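6 April 2022

Budget day, and I am still buzzing! Spent the whole afternoon with the spreadsheet for the second arm and I think we can do it before November. The Cenby quote came back lower than I had feared, and they'll throw in the mounting plate if we order two wrist cameras together. I want two anyway -- one to use, one for the drawer when the first gets knocked.

The gripper is the hard choice. Grekik wants $411 for a set of soft fingers, and Pathak has a plainer set that would do for dishes. Bowls are most of what we do these days, and a smooth rim is a good test of any finger pad, so I'm leaning toward the soft ones. Spare pads are $18 a pair. I put down four pairs and then, feeling brave, six.

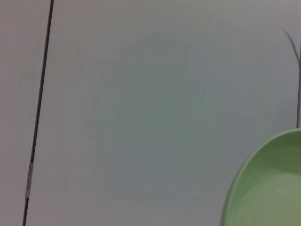 Then there's Omik and their cable sleeves. I never budget for cables and I always end up buying them in a panic, so this time they get their own line: $77, sleeves and clips and a longer power lead. It felt very grown-up typing that in.

Still not settled: whether to get a second table or run both arms off the one we have. I measured it twice after lunch. It would fit, barely, if the controller goes underneath. A table is cheap next to an arm but the room isn't getting any bigger.

Must ask Cenby about shipping, and whether the warranty starts at delivery or at setup. Oh, and a new power strip -- forgot that completely.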